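Sleeves on a hand-knit sweater came out too long, can I save them?

Posted by Gladys Mollel, 7th December

Hello everyone, I hope it's all right to bring a long story in here. I've been knitting my brother a sweater since September, a plain gray one with set-in sleeves, in a wool called Nurnell that I bought from the little Arkemer shop before it moved out of Kostville. I knit it flat in pieces, starting each sleeve at the cuff and working up to the shoulder, 66 stitches at the widest part. I was so careful with the body! I measured him twice and I measured his favorite old sweater too, and the body fits him like it grew there.

The sleeves are another matter. They come down past his knuckles. I think what happened is that I measured his arm from the point of the shoulder and the shoulder of the sweater sits farther out than that, so he got the extra width of the body added on to each arm. He says he doesn't mind and he'll just push them up, but he is the kind of person who would say that about anything, and when he pushes them up they slide right back down again while he's washing dishes.

Everything is already sewn together and the ends are woven in (very well, I'm sorry to say). I have 200 grams of the same wool left, so yarn isn't the problem. I really don't want to take the sleeves out of the armholes. It took me two evenings to get those caps to sit nicely and I don't believe I could do it again. Is there some way of shortening them from the bottom? I've heard people talk about cutting knitting and it makes my stomach turn over.

Qusai Karaki

Wash it hot. My mother shrank one of mine and the sleeves were perfect afterwards. The rest of it was kind of small, but you could stretch the body out while it's wet.

Fouad Mahasneh

Gladys, please don't wash it hot. Wool shrinks all over and it doesn't ask which part you meant, and you'd lose that body you worked so hard on.

You can shorten from the bottom and it's far less frightening than it sounds. I've done it on three sweaters, one of them my own and two for my wife, who has short arms and says so herself. First put the sweater on your brother and have him bend his elbow, and mark with a safety pin where you'd like the cuff to end. Do that on both arms, as people's arms aren't always the same. Then lay it flat and measure how much has to come off. Let's say it's two and a half inches. That amount comes out of the plain part of the sleeve, and you knit a new cuff in place of the old one.

Open up the sleeve seam from the bottom edge to a few inches above where you'll be working. Now pick a row that's higher than your new cuff line by the depth of the cuff, and run a thin needle through the right leg of every stitch across that row. Use a smaller needle than you knit with, a circular one if you have it. Count them, count them again, and have a cup of tea. Then snip one single stitch a row or two below the needle, somewhere near the middle, and unpick along that row in both directions with a blunt darning needle. The bottom of the sleeve comes away in one piece and your live stitches are sitting there waiting for you. It won't run. Wool is clingy and the needle has hold of everything.

You'll have more stitches than you had in the old cuff, on account of the sleeve widening as it goes up. So on the first row knit two together evenly across until you're back to your cuff number, and then work the ribbing down to the depth you want. Bind off loosely. I use the stretchy bind-off with a yarn over before each stitch, and if your brother has big hands you should too. Sew the seam up again and steam it a little.

One more thing: keep the piece you took off. I unravel mine, wind it around the back of a chair, wet it, and hang it to dry, and it goes in the mending bag. On my last one I had 200 yards left over from one thing and another and it made a hat.

Ctibor Murín

Fouad's way is the right way, and I'd do it that way myself if the sweater were for church. But your brother says he'd push them up anyway, so let me offer you the lazy road, which I've gone down more than once. I'm from a family of men who can't keep a sleeve at the wrist. My uncle worked a loom and later sold Geagea sewing thread door to door, and I never once saw the lower half of his arms covered, winter or summer.

What makes a long sleeve a nuisance is usually the cuff. A lot of patterns give you a cuff that's only a few stitches narrower than the sleeve above it, and that's fine if the length is right and hopeless if it isn't. If the cuff grips, the spare length stays up on the arm and looks as if you meant it. If it doesn't, the whole thing ends up in the dishwater.

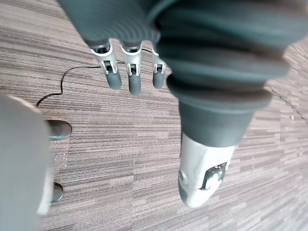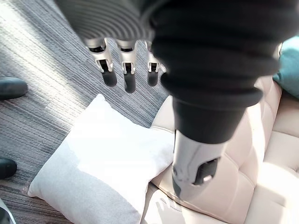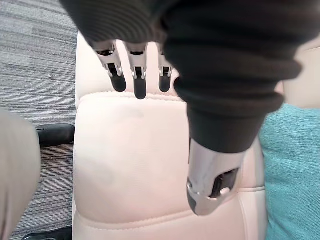 Before you change anything, Gladys, have him wear the sweater for an evening with a rubber band (a soft wide one, not the kind off the broccoli) around each cuff, and see whether he likes the feel of a snug wrist. Some people can't stand it. Thick stuff that has more length than it needs goes into broad, rounded folds, like the dark ones in all three of those, and there's nothing untidy about that to my eye. The last one has the part I'd copy, where the sleeve narrows to a tighter band just above the base of the thumb and the fullness is all up above it. On a man's sweater in your weight of wool I'd take the ribbing down to a smaller needle by two sizes and drop a few stitches from the count. To do that you still have to cut off the old cuff, I'm afraid, but only the cuff, and the increases above it can stay where they are.

If even that's too much scissors for one week, thread some fine knitting elastic through the wrong side of the ribbing, three rounds of it, catching the back of each purl stitch. Don't pull it hard. It'll hold for a season or two and you can take it out whenever you get your courage up. I had one cone, 3000 yards, and I expect my grandchildren will be using it.

And do one sleeve first and let him wear it a day before you do the other.

Comments

Issa Abou Jaoude: I did Fouad's method last winter. Put in a second needle below the cut as well if you're nervous, it costs you nothing.

Gladys Mollel: Thank you all so much! Rubber bands went on after supper and he forgot they were there, so I think I'm leaning toward the snug cuff. I've ordered the elastic in gray.

Qusai Karaki: I only said it worked for mine.

Fouad Mahasneh: Ctibor, which size needle do you end up on for the ribbing? I go down one and always wish I'd gone down two.

Ctibor Murín: Two, every time, and then I knit it a bit tight on top of that.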